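Subject: Re: [lernton-labstaff] Move to the Coria ordering system and revised stores procedure

From: Wilma Dekker
To: Laboratory staff list
Cc: Ottó Katona, Béla Szabó

Dear colleagues,

Thank you to everyone who replied to the February notice. Norbert Pintér's questions cover most of what others asked me in private, so I am answering them on the list. His message is quoted first and my replies follow under numbered headings.

On Monday, Norbert Pintér wrote:

> Dear Wilma,
>
> The teaching labs have read the notice on the new ordering system
> and have the following points.
>
> First, the notice says that all open orders will be closed when the
> old system is shut down. We have standing orders for gloves and tips
> that run to the end of the term. Do these have to be entered again?
>
> Second, the approval limit is given in one paragraph as 544 and in
> the table as 882. Which is correct?
>
> Third, the notice asks each room to label its shared small equipment
> with the new stores codes. We would like to know which items are
> meant and who pays for the labels.
>
> Fourth, Mariann Dobos has asked whether returns to Allus will still
> go through the loading dock on the Orbán side, as the sign there has
> been taken down.
>
> Regards,
> Norbert Pintér
> Teaching Laboratories

1. Standing orders

Standing orders do not need to be entered again. The purchasing office will carry them across with their current delivery dates and cost codes. One-time orders that have not shipped by the closing date will be canceled, and the person who placed the order will receive a notice by email. Please do not place a second order while you wait for that notice. Last year we received two full deliveries of the same buffer salts for this reason, and the supplier would take back only one of them.

Staff who hold a standing order should sign in to Coria once during the first week and confirm that the delivery room is right. The old system stored room numbers without the building letter, and a few of them will come across incomplete.

2. Approval limits

The figure in the table is correct. Orders up to 882 may be approved by the head of the laboratory. The figure of 544 was the limit under the former procedure and should have been removed from the text. Ottó Katona has sent a corrected copy of the notice to the department offices. Orders above the limit go to the purchasing office as before, with a written quotation attached. Splitting an order to stay under the limit remains contrary to the purchasing rules, and Coria will flag repeat orders to the same supplier on the same day.

3. Shared small equipment

The labeling request applies to equipment that is kept on open benches and used by more than one group. Pipettes and their stands, timers, small balances and hand-held meters are all included. Glassware is not. Labels will be supplied by stores at no charge to the laboratories.

Pipettes and stand, shared bench:

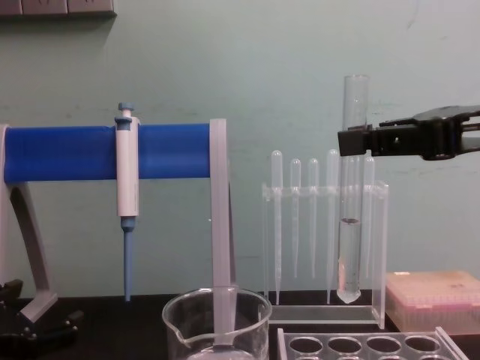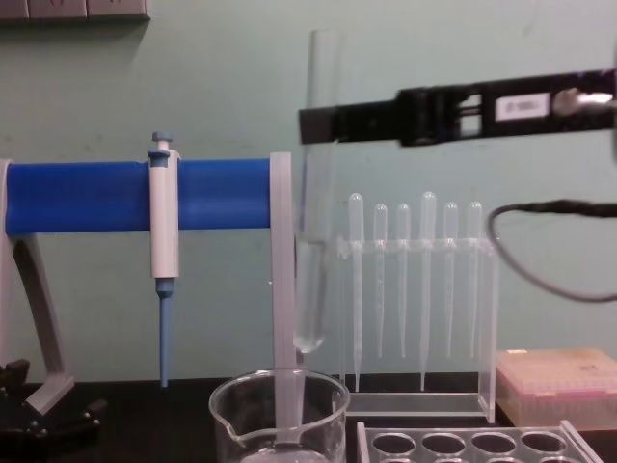
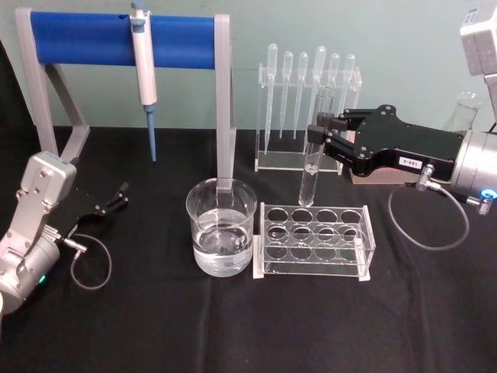 4. Returns to Allus

Returns will continue to go through the loading dock on the Orbán side. The sign was removed for repainting and will be put back. Each return must carry the Coria return slip on the outside of the box. Boxes with only the old yellow slip will be held at the dock until the sender has been contacted. Mariann has the slips for the upper floors, and Béla Szabó has them for everyone else.

Please note that chemicals may not be returned by this route under any circumstances. Unopened chemicals ordered in error should be reported to the safety office, which will arrange collection.

5. Training and access

Training will take place in the small seminar room in 21 short sessions of the same content, so attendance at one is enough. A sign-up sheet has been sent to each department office. Staff who place orders only a few times a year may read the written guide instead, but they must still complete the access form. Accounts are personal. The shared logins that some rooms have used for the old system will not be carried over, and requests to create new ones will be declined.

Visiting staff and doctoral students may be given an account with browsing rights. They can then fill a basket and send it to a permanent member of staff for approval.

6. Items still open

The question of how to charge dry ice between departments has not been settled. Ottó is discussing it with the finance office and will write to this list separately. Until then, please continue to use the paper book beside the dry ice chest, with the cost code written in full.

We have also been asked whether the stores counter will keep its morning hours. It will, for the present term.

Further questions may be sent to this list or to the purchasing office. Please leave the subject line unchanged when you reply, so that messages are filed together.

With kind regards,

Wilma Dekker
Purchasing and Stores
Lernton Institute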